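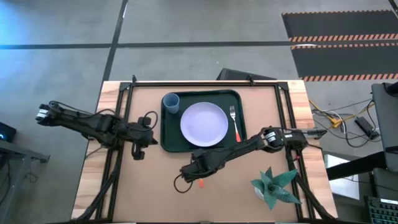
Automated tray setting at Helach: effect on kitchen and ward support staff

Section: Workplace and Staffing > Automation
Thread status: open

Posted by dcharvat_ops

This thread has been opened so that colleagues outside the Helach site may comment before the staffing plan is revised. My name is Dušan Charvát and I am responsible for meal service operations at Helach.

The station sets a tray with a cup, a plate and a fork. It has two arms, one on either side of the table. Food is not handled at this stage. The full trial begins on 1st September and will cover the evening service only.

At present 36 employees share tray duties across three kitchens. Under the draft plan none of these positions is removed. The following changes are proposed:

1. Tray setters on the evening service will become station attendants. Attendants will load clean dishware, clear stoppages and check each finished tray.
2. The attendant role will be placed one pay step above the current tray role.
3. Rotation between setting, washing and delivery will continue, with attendants taking part.

Comments on the third item are particularly welcome.

Posted by prillero_west

Thank you for the notice. We introduced a similar arrangement at Prillero and our experience may be of use. The pay step was received well. The rotation was not. Employees trained as attendants were called back to the station whenever it stopped, including during their washing or delivery turns. Within a few weeks the rotation existed only on paper, and the same four people remained beside the table for the whole shift.

I would recommend that the plan state who answers a stoppage when the attendant on duty is absent.

Posted by M_Kollar_site

I must disagree in part. At the Kollár site the attendants asked to remain at the station. Several had wrist and shoulder complaints from repeated tray work and regarded the change as a relief. We should be careful about assuming that rotation is what employees want. They should be asked individually and the answers kept on record.

Posted by traylead_28

I have set trays for most of my working life, and I wish to place one matter on record. A tray setter notices things. If a plate is chipped or a cup has a film on it, it goes back to the wash. When a patient cannot hold an ordinary fork, we know to put out the one with the thick handle. I read the proposal twice and found no mention of this work, although item 1 says that we will "check each finished tray."

Checking a tray somebody else has set is a different job from setting it. It is harder to stay attentive. I ask that the time allowed for checking be written into the plan.

Posted by dcharvat_ops

Replying to prillero_west and traylead_28.

The point regarding stoppages is accepted. The revised text will name a second trained person for each shift, and that person will not be assigned to delivery.

On checking time, the draft assumed that checks would be carried out while the next tray was being set. I acknowledge that this was not discussed with the tray leads. Special utensil requests will stay with staff and will be set by hand for the length of the trial.

Posted by likura_staffrep

On behalf of the staff side at Likura, we note the assurance that no positions will be removed. We also note that it carries no end date. At our site a comparable assurance applied for the trial period, after which vacant posts were left unfilled. No employee was dismissed, yet the team became smaller and the remaining members covered more shifts.

We request a written commitment on the filling of vacancies.

Posted by M_Kollar_site

With respect, a manager at site level cannot give that commitment. Vacancies are approved centrally. It would be more useful to ask that tray duty hours be reported each month, before and after the change, so that any reduction is visible.

Posted by likura_staffrep

Reporting is acceptable as an addition. It does not replace the commitment, and our request stands.

Posted by dcharvat_ops

Both requests have been forwarded. I can confirm the monthly reporting, as it is within my authority. I cannot confirm the position on vacancies and will post the reply here when it is received.

Training for the first group of attendants will take place in August, during paid hours. Tray leads who wish to comment on the checking procedure should write to the operations desk before their group attends.

Posted by traylead_28

I will send mine in. Please allow the late shift to attend at a time other than the early morning.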